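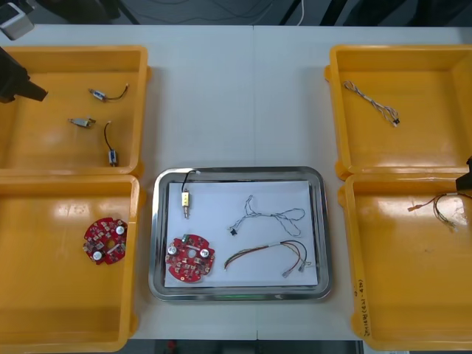 How often does the Surkby cell need its arms re-zeroed?

Once a week in normal running, and again any time somebody unbolts, bumps or leans on an arm. The weekly one takes 15 minutes if the fixture is where it belongs. The procedure is in the Mota setup sheet under "Homing," and the sheet is correct except for step 6, which refers to a button the controller has never had.

Ticket 506
Cell: Surkby, two-arm kitting table
Reported by: Amna Baloch
Status: Closed, reopened, closed
Subject: Left arm misses solenoids, right arm apparently fine and smug about it

Description of problem
Left arm comes down short when picking from the upper-left bin. Gripper closes on air, controller reports a successful pick, arm carries the air over to the tray and sets it down with great care. Started Wednesday on first shift. Right arm picks harnesses all day without complaint.

Layout for anyone reading this from the other building: yellow bins in pairs on each side, steel tray in the middle with white paper in it. Solenoids upper left, round red boards lower left, gray harness upper right, the multicolored wire bundle lower right. One of each goes on the paper.

Entry 1, Amna, 7:40
Power cycled the left arm. Same result. Power cycled both arms. Same result, with more waiting.

Entry 2, Amna, 8:15
Checked grip force. Setting is what it was last month. Fed the gripper a solenoid by hand and it held on fine, including when I wanted it back.

Entry 3, Amna, 9:05
Jogged the left arm to the bin corner reference. It stops short of the corner and reads zero error. So the arm is confident and wrong. Boards from the lower-left bin still get picked, but only because a round board is a big target compared to a solenoid lying on its side.

Entry 4, support desk (Skulden), 9:50
Please confirm the arm has been power cycled.

Entry 5, Amna, 9:52
See entry 1.

Entry 6, support desk (Skulden), 10:30
Thank you. Please export the joint offsets for both arms and attach. Also please check whether the table has moved. The left and right sections are bolted separately and the arms are calibrated to the table, so a shift at the seam will show up as one bad arm.

Entry 7, Amna, 11:10
Offsets attached. Ran a straightedge across the seam above the tray. Flat and tight. Table is innocent.

Entry 8, support desk (Skulden), 13:20
Offset on left joint 2 reads 2770 counts. Last saved value was 40. Was the arm homed recently?

Entry 9, Amna, 13:35
Asked. Third shift homed it Tuesday night after the emergency stop went off. They did not use the fixture. They lined up the marks by eye. I am told it looked really close.

Entry 10, Amna, 14:25
Restored the saved offset, fitted the fixture, homed left arm properly. Ran the bin corner check: all four corners good. Ran kits through the end of shift. Solenoids picked every time, including the ones standing up with the lead sticking out over them.
Closing.

Entry 11, Amna, next day, 6:50
Reopening. Picks are good but the left arm is now dragging a solenoid lead over the tray rim on placement. The body lands where it should and the wire and its white connector hang out over the top edge. Next kit, the connector snags and the solenoid gets towed off the paper.

Entry 12, support desk (Skulden), 8:10
Was the place position edited while the offset was wrong?

Entry 13, Amna, 8:30
Yes. Third shift again. They taught a new place point to make up for the bad zero. So we had a wrong zero and a wrong point that almost canceled out, and I went and fixed one of them.

Entry 14, Amna, 9:15
Reloaded place points from the Cetine backup. It was two revisions old, so I retaught the solenoid point by hand, lower on the paper. Lead now drops inside the rim unless it comes out of the bin pointing straight up, in which case it does what it likes. Added a half-second pause before release so it stops swinging.

Entry 15, Amna, 11:40
Full run, no tows. Harness and wire bundle placement unchanged, I left the right arm alone.

Changes left in place
Left joint 2 offset back to 40.
Solenoid place point retaught, saved to controller and to Cetine.
Homing now needs the supervisor code. Third shift has been informed and has opinions.
Fixture hangs on the hook by the controller. If it's not on the hook, it's in the drawer with the tape.

Still open
Controller reports a successful pick when the jaw closes all the way on nothing. Skulden says this is a known setting and will send the parameter. Moved to its own ticket.
Step 6.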